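Backyard chooks talk - my notes, community centre, 11 Sep 2024

Say hi, thank Danuta for the urn and the scones. Phones off (mine too!).

Start with the neighbours

I always start here as it's where most people come unstuck. Before we bought so much as a bag of feed I went next door to Adwoa's with a lemon cake and asked how she'd feel about four hens along her fence. She was lovely about it, but she did ask about the smell, the noise and the rats, in that order, and I had an answer for only one of them. So go and ask. Ask your council as well, the rules on distance from the fence change from one place to the next.

Tell the Maksym story if they're laughing - his rooster, the night-shift nurse over the road, the very polite letter.

The coop

Ours cost me 90 dollars second-hand and then another 163 in timber and mesh to make it fox-proof, so you can guess how much of a bargain that was. Buy the good mesh first! Chicken wire keeps chooks in, it doesn't keep a fox out. Bury it or bend it outwards along the ground. Perches higher than the nest boxes, or they'll sleep in the boxes and you'll be scrubbing every morning.

Pause for a sip of water. Someone will ask about colour now, and no, a brown shell doesn't taste any different from a white one. It's down to the breed.

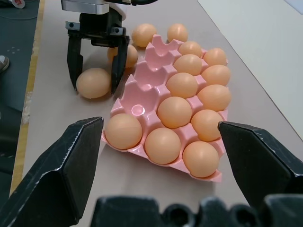
Winter and the moult

Laying drops right off when the days get short, and I panicked the first year and rang Khrystyna at 7 in the morning. She told me to go back to bed. Clean water, decent layer pellets, shell grit in its own dish, and wait.

Questions, then the raffle. Feed price list is on the back table.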